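Keeping the name plates and house numbers on an old building readable

When we bought the old Price building, the first thing people asked was whether we'd rename it. We didn't! The name is carved over the door and I'm fond of it, even if no one on the street remembers who Price was. What I did do was learn how to look after lettering, and I've got a few habits now that I'd pass on to anybody with an old sign or a painted house number.

Start with a dry brush. A soft paintbrush gets the grit out of carved letters far better than a wet rag, which turns it all to mud and packs it into the corners. Go top to bottom, and do it before you even think about water.

Next, dish soap – one small squirt in a bucket of lukewarm water. I tried vinegar on our stone once and it left a pale patch I still look at every morning (it's right under the P). Keep vinegar off marble and limestone.

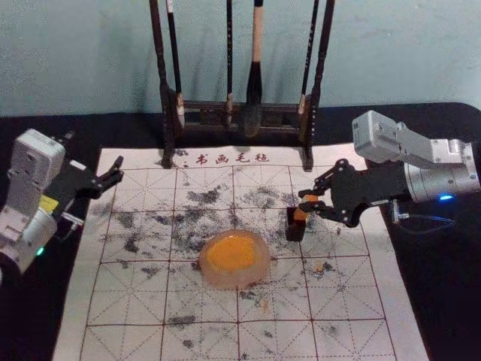
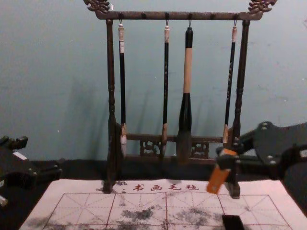
The rack with the brushes, and the felt.
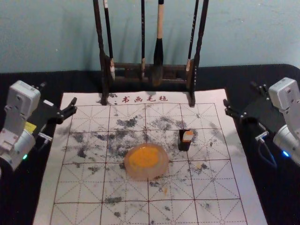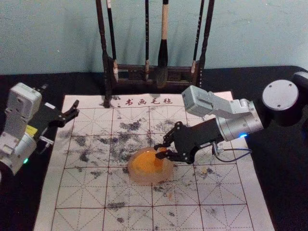

For repainting letters, buy a smaller brush than you think you need and thin the first coat a little. Two thin coats beat one thick one every time. Let each dry overnight, and if you wobble over an edge, leave it alone until it's dry and then scrape it with a toothpick.

Brass plates are another story. I polish ours in April and then leave it be. Put masking tape around the plate first, or you'll get a gray halo on the wood that takes sandpaper to shift.

COMMENTS

Marcelino Requena
The toothpick trick saved my house number, thank you! Mine's a 7 and the tail had gone very fat.

Birthe Þrastardóttir
Would the soap be okay on painted tin? Ours is 3 feet long and flaking at one end.

Gruten
I'd skip the flaky end, Birthe, and just dust it until you can get it repainted.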